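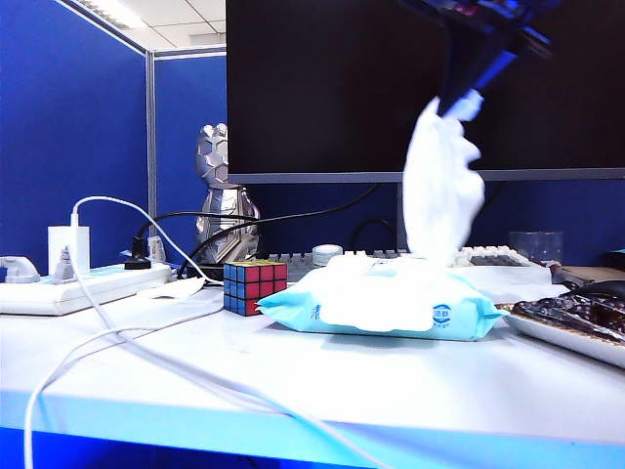 *Fig. 3. Wipe being drawn from the pack. Keyboard behind, monitor screen off.*

## 3. Cleaning the desk, keyboard and monitor surround

This section covers the routine wipe-down of an Anden desk and the items that normally stay on it. Setting up the desk frame is covered in Section 2. Cable work is covered in Section 4.

You need:

- one soft pack of pre-moistened wipes with a resealable flap
- a dry lint-free cloth
- a small waste bin within reach

**Caution:** Use alcohol-free wipes on the white desktop. Solvent wipes dull the coating, and the damage is not covered by the Anden surface warranty.

### 3.1 Before you start

1. Shut down the computer and turn off the monitor at its power button.
2. Unplug the keyboard. If it is wireless, switch it off.
3. Close the lids of any small jars or containers on the desk.
4. Lay the wipe pack flat in front of the keyboard with the flap facing up. Do not set it on top of the keys.

### 3.2 Taking a wipe from the pack

1. Peel the flap back far enough to uncover the whole opening.
2. Pinch the top of the first wipe and pull it straight up. The wipe comes out bunched and may stretch into a long column before it lets go.
3. If the pack lifts off the desk, hold one end down and keep pulling.
4. If a second wipe follows the first, separate the two at the opening and push the spare one back in.
5. Press the flap down along all four sides. A pack left open overnight will dry out from the top.

**Note:** Shake the wipe open and fold it in half twice. Use a fresh face for each surface. Squeeze out a very wet wipe over the bin before it goes near the keyboard.

### 3.3 Wiping down

1. Start with the keyboard. Wipe along the rows from left to right, then do the edges. Don't push the wipe down between the keys.
2. Wait 8 minutes before plugging the keyboard back in.
3. Wipe the lower bezel of the monitor and then the stand. Keep the wipe off the screen and use the dry cloth there.
4. Move small items such as puzzle cubes to one side and wipe the desktop under them. Work from the back edge toward you.
5. Wipe the items themselves before putting them back. Stickers on a cube should get one light pass only, as the corners lift if they are soaked.
6. Figurines with angular plates or joints collect dust in the gaps. Brush them first with a dry brush, then wipe the flat areas.
7. Go over the desktop with the dry cloth. Streaks show up on white when you look along the surface toward a window.

**Caution:** Do not flush used wipes.

### 3.4 Storing the pack

Keep the pack flat, out of direct sun and below 30 °C. Standing it on end lets the liquid collect at the bottom, and the upper wipes go dry. If this has happened, turn the closed pack over and leave it flat for an hour.

Replacement cloths are sold by Mekar under part number 3218. Ask for the plain weave, not the ribbed one.

Section text: Embla Fjeld. Checked by Fedir Zhuravel, Valtendale office, August 12, 2022.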